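Review: Claluner Bench Arm Kit, Second Edition
Trinetness Shared Workshop, Equipment Notes

The Claluner is a small robot arm sold as a kit for home builders and shared workshops. Trinetness assembled one over 4 evenings in September and has used it on light tending jobs since then. This review covers the assembly, the control software and the mounting of parts near the arm.

Assembly
The printed manual is clear through the base and shoulder. The wrist section is weaker. Two steps refer to a spacer that the parts list omits, and members had to consult the Avcı supplement, which is sold separately. All fasteners were present. A builder with basic hand tools should have no serious difficulty.

Control software
Jeltbridge, the supplied program, stores up to 256 positions and replays them in order. Teaching a position by hand is quick. Editing one afterward is slow - the list cannot be sorted, and names are limited to a few letters. The workshop ran a pick-and-place routine for 500 cycles and recorded 3 missed grips, all with the smallest test piece.

Working close to fixed parts
The kit includes no guidance on placing brackets and wiring within reach of the arm. Members should plan this before the first powered run. Screw heads need to stay accessible, and thin wires deserve particular attention wherever the gripper comes in close. 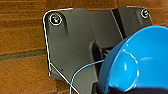

Recommendation
Trinetness recommends the kit for workshops with some prior experience in wiring. First-time builders should obtain the supplement before starting. The arm remains available to members who have completed the bench safety session.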